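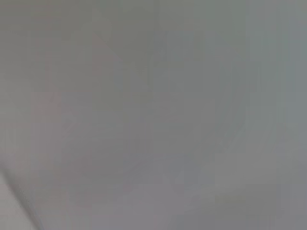

Section 3: Setting up the Gekwood room dehumidifier

Before you start

The box says the Gekwood will dry "any room in the home". Treat that as sales talk. It does a fair job in a closed bedroom or a small cellar. In an open-plan ground floor it mostly makes noise. If your damp comes from a leaking gutter or a cracked pipe, get that mended first, as no setting on this machine will keep up with it.

Fitting and first run

1. Stand the unit upright and leave it for 3 hours before plugging it in. Some shops will tell you this is old advice. The compressor is the dearest part to replace, so we would still wait.

2. Choose a level spot with at least 400 mm clear at the back and above the grille. The leaflet in the box shows it tucked against a curtain. Don't do that.

3. Slide the tank in until it clicks. If the red light stays on, the float is probably stuck under its clip. Take the tank out, tap the float free and try again.

4. Shut the doors and windows. Trickle vents may stay open.

5. Plug straight into a wall socket and press Power.

CAUTION: Do not use an extension lead or a plug-in timer. Do not run the unit in a bathroom.

6. Set the dial to 7 and leave it for the first day. The numbers on the dial are not humidity readings, whatever the styling suggests. They only mean drier or less dry.

7. On the second day, turn the dial down until the fan stops by itself now and then.

Note: "Smart Dry" mode is meant to choose the level for you. In our use it switched off early in cold rooms and ran on in warm ones. Try it if you like, but check it against a separate humidity meter. A cheap one will do.

Emptying and the drain hose

Empty the tank when the light turns red. The water is not fit to drink, and we would not put it in a steam iron either, though you will read online that you can.

For steady draining, push the hose (sold separately) onto the rear spout and run it downhill all the way. A single upward loop is enough to stop the flow.

CAUTION: Switch off and unplug before moving the unit with water in the tank.

Filter

Vacuum the filter every fortnight. The Lukoševičius carbon filter is sold as lasting up to 3,000 hours. Ours smelt stale well before that, so go by your nose. The plain mesh filter dries the room just as well.

Spare tanks and floats: Grukis parts desk, Sivport.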